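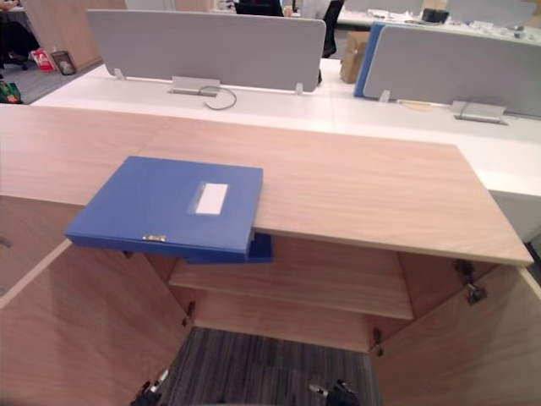

4 Dokumentenscanner einrichten

Dieser Abschnitt beschreibt die erste Inbetriebnahme des Einzugscanners Stulside 300 und die Anbindung an das Ablageprogramm Wenimus. Für die Einrichtung brauchen Sie einen Rechner mit Administratorrechten und einen freien USB-Anschluss. Der Netzwerkbetrieb wird in Abschnitt 5 behandelt.

Stand dieses Abschnitts: 28.2.25

4.1 Aufstellen und anschließen

1. Stellen Sie den Scanner auf eine ebene, feste Fläche. Hinter dem Gerät müssen mindestens 10 cm frei bleiben.
2. Ziehen Sie alle Transportsicherungen ab. Ein Streifen klebt unter der Einzugsklappe und wird leicht übersehen.
3. Klappen Sie die Papierstütze aus, bis sie einrastet.
4. Verbinden Sie das Netzteil zuerst mit dem Gerät und dann mit der Steckdose.
5. Schalten Sie den Scanner ein. Die Statusleuchte blinkt beim Start und leuchtet danach dauerhaft grün.

Achtung: Verwenden Sie nur das mitgelieferte Netzteil. Andere Netzteile mit passendem Stecker können die Elektronik beschädigen.

Hinweis: Das USB-Kabel wird noch nicht eingesteckt. Das Installationsprogramm fordert Sie dazu auf.

4.2 Software installieren

1. Schließen Sie alle laufenden Programme.
2. Starten Sie die Installationsdatei und wählen Sie die Sprache.
3. Markieren Sie "Treiber" und "Wenimus Ablage". Die Texterkennung Mahama ist als Zusatz wählbar und kann später nachinstalliert werden.
4. Stecken Sie das USB-Kabel ein, sobald das entsprechende Fenster erscheint.
5. Starten Sie den Rechner neu.

Wird der Scanner nach dem Neustart nicht erkannt, wechseln Sie den USB-Anschluss. Verteiler ohne eigene Stromversorgung reichen für den Betrieb nicht aus. Bleibt die Meldung 2859 stehen, ist noch ein älterer Treiber vorhanden - entfernen Sie ihn über die Systemsteuerung und wiederholen Sie die Installation.

4.3 Ablagestruktur anlegen

Legen Sie die Ordner an, bevor Sie größere Mengen einlesen. Nachträgliches Verschieben ist möglich, der Suchindex muss dann aber neu aufgebaut werden.

1. Öffnen Sie Wenimus und wählen Sie "Neue Ablage".
2. Geben Sie einen Speicherort an. Wechseldatenträger werden nicht unterstützt.
3. Legen Sie für jedes Sachgebiet einen Hauptordner an, zum Beispiel Versicherung, Wohnung oder Steuer.
4. Wählen Sie unter "Jahreswechsel" den Monat, in dem neue Unterordner entstehen sollen. Voreingestellt ist Dezember.

Ordnernamen dürfen höchstens 38 Zeichen lang sein. Umlaute sind erlaubt, Schrägstriche nicht.

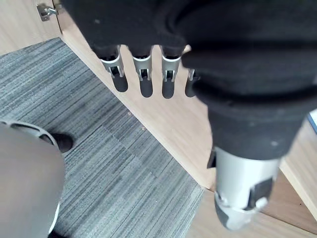 Kann ich die Ordner später umbenennen?

Hauptordner und Unterordner lassen sich jederzeit über das Kontextmenü umbenennen. Ändern Sie die Namen nur in Wenimus und nicht im Dateimanager, sonst gehen die Verknüpfungen im Suchindex verloren.

4.4 Ersten Stapel einlesen

1. Entfernen Sie Heft- und Büroklammern.
2. Fächern Sie den Stapel auf und stoßen Sie ihn an der Unterkante gerade.
3. Legen Sie die Blätter mit der Vorderseite nach unten in den Einzug und schieben Sie die Papierführungen heran.
4. Stellen Sie die Auflösung auf 300 dpi. Für reine Textseiten ist das ausreichend.
5. Wählen Sie den Zielordner und drücken Sie die Starttaste.

Vorsicht: Ziehen Sie bei einem Papierstau nicht am Blatt, solange die Klappe geschlossen ist. Schalten Sie das Gerät aus, öffnen Sie die Klappe und nehmen Sie das Blatt nach oben heraus.

Prüfen Sie nach dem ersten Durchlauf, ob alle Seiten vollständig und lesbar sind. Vernichten Sie Originale erst danach und nur, wenn keine Aufbewahrungspflicht besteht. Urkunden und notarielle Verträge gehören weiterhin im Original in die Papierablage.

Reinigungstücher und Ersatzrollen führt der Zubehörversand Trutthorpe. Das Auswechseln der Rollen ist in Abschnitt 7 beschrieben.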